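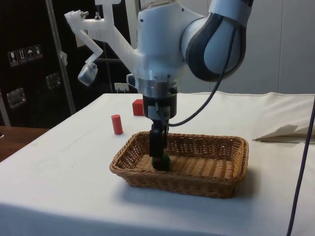

Damian Michalski reckons the basket is too good for the set and we'll regret it once we have to buy more of them. Fair point. Still prefer it to the tin. Tin was noisy and the ball rang like a bell every time it went in.

Tuesday, bench notes, Trislow set (basket + red cube, red cylinder, green ball).

Started late, cloth had to come out of the cupboard first and I couldn't find the clips. Did without. It slides a bit if you lean on it. Note for next time – iron the thing, or at least fold it over a rail instead of stuffing it on the shelf.

What I wanted to settle today:
- does the basket stay in the set
- is one green among the reds enough
- ball: keep or drop
- cloth, yes or no

Ball first. Old worry was that it looks like it came from a different box. The green is a good flat green, matt enough, and against something pale it reads straight away. Didn't expect to like it as much as I do.
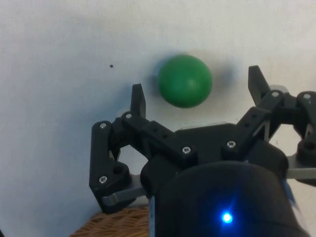

2 min read

Shade stays then. Was going to try the darker one from Rovau but their sample card is no use, the squares are too small and they all look like peas. Leave it. If Hirano ask, the answer is the green we have, no more swatches please.

Size of ball I'm less sure of. Feels right in the hand. Next to the cylinder it looks a touch mean, but going up a size means a new order and Zosano want 400 minimum. Not doing that for a trial set.

Weave on the basket is tight so nothing small will poke through or catch. Ran a finger all round the inside, no splinters. One rough end under the rim on the spare, sanded off. Corners are rounded which helps when you're wiping it out. Crumbs do get into the floor of it though, tap it upside down over the bin.

Price per basket 17, quoted 20 at first. Damian right that it adds up.

Red pair. Cube and cylinder have to be the same red or the whole thing falls over – if one is a shade out people start sorting by that instead of by shape. Put them side by side on the cloth with the ball away in the basket, and looked from the door and then from the stool. Same red as far as I can tell. Check again in daylight, the lamps in here flatter everthing.

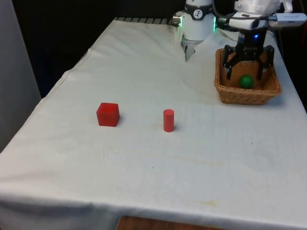

Cloth

Needs a wash. Tea coloured marks, one well into the table and another smaller one up near the front edge. I've stopped noticing them but they are the first thing a visitor will see. Soak overnight, cold, then a proper hot wash. If they don't shift turn it round so the worst goes under the basket.

Also too short at the front, table shows below it. Either pull it forward or get a longer one. Would sooner pull it forward. Draping at the side is fine.

White does show the shapes off, and they don't skid on it like on bare wood. So cloth is a yes, just a cleaner one. Thought about grey felt. Felt picks up every hair in the building, no.

Then tried the basket empty, over at the right, things laid out in a row across the middle of the table. More inviting than having something in it already. You look at the row, then at the basket, and you know what's wanted of you. Going with this as the starting layout for the card in the lid.
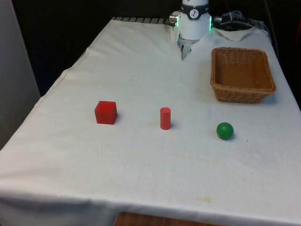 To do

- cloth: soak, wash, iron
- ask Zosano about a smaller run, they said no in July but the chap was new
- card for the lid, start layout drawn from above, basket on the right
- compare the two reds by the window before lunch
- work out wether 17 a basket is bearable or if we go back to card trays (hope not)
- find the clips!!

Left the spare basket on top of the drawers, don't put screws in it.

Workshop notebook | Contact the bench | © Trislow | Back to top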